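Participants wanted: comparing two gripper controllers in simulation

Grokumance is looking for people to take part in a paid comparison study. You will steer a simulated robot gripper from your own computer, first with one controller and then with another, and tell us which one you could work with and which one got in your way.

The two controllers are called Guvley and Flendico. Guvley moves the wrist directly: push the stick left and the wrist goes left. Flendico asks you to mark where you want the fingers to end up and then plans the path itself, while you hold a key to let it carry on or release the key to stop it. Both drive the same simulated arm with the same two-finger gripper. We have used both ourselves for months and can no longer judge how hard they are to learn, so we need people who have never touched either.

What you would be doing

Sessions are held online. After a short practice you get a list of tasks, all of the ordinary household kind: move a cup, pick up a knife by the right end, put a plate back on a stack, turn a vase so that its spout faces the other way. You do the list with one controller, take a break, and do it again with the other. Half of the participants start with Guvley and half with Flendico. You will be told which at the start of the session.

You work from the wrist camera only. There is no overhead view and no map of the room, and part of the study is how well each controller lets you find your bearings when the camera is tilted and the things you want are off to one side.

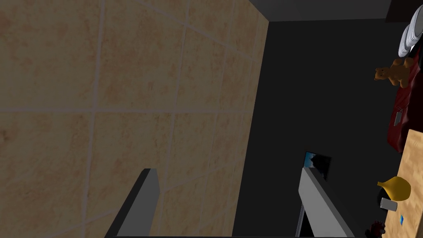

Ebuka Bashir wrote to us after the July pilot that the view took more getting used to than either controller. He kept turning the wrist the wrong way to bring the table round in front of him, and with Flendico he could at least let go of the key and think. With Guvley he was quicker once he had settled in, and he asked for a longer practice period before the timed tasks. We have since lengthened it, and it is now the same for both controllers.

Each session takes 89 minutes including the break. We record your inputs, the simulated camera view and your answers to a questionnaire after each half. We do not record your face or your room. The sound is on during the session so that you can talk to the session leader, but it is not kept.

Who can apply

You must be 18 or over and comfortable reading instructions in English. You need a desktop or laptop computer with a wired or wireless mouse, a steady internet connection and a reasonably quiet place to sit. A trackpad alone is not enough. We lend a joystick to everyone who takes part and pay the postage both ways.

No experience with robots is needed. If you have operated a robot arm as part of your job, please say so when you apply, as those places are limited. People who took part in the pilot cannot take part again. If you are easily made queasy by moving camera views, this study is probably not for you.

Glasses are fine. Left-handed applicants are welcome and we are short of them.

Payment

You will be paid 35 pounds for a completed session, by bank transfer. If you stop during the first half you will be paid for half. If the simulator fails at our end you will be paid in full, whether or not we can find you another slot.

How to apply

Send a short message through the contact form on this page with the heading "Atanasov study", the name we use for this round of trials. Give your age, the hand you write with, the computer you would use, and the times of day that suit you. Please do not send a CV.

Applications close on 23 October 2025. We will write to everyone, including those we cannot place. If you are chosen you will get a consent form and a link for checking that the simulator runs on your computer. The joystick is posted once the check has gone through.

Questions about the study should be addressed to Halldóra Kvaran, using the same form. Questions about payment can go to her as well.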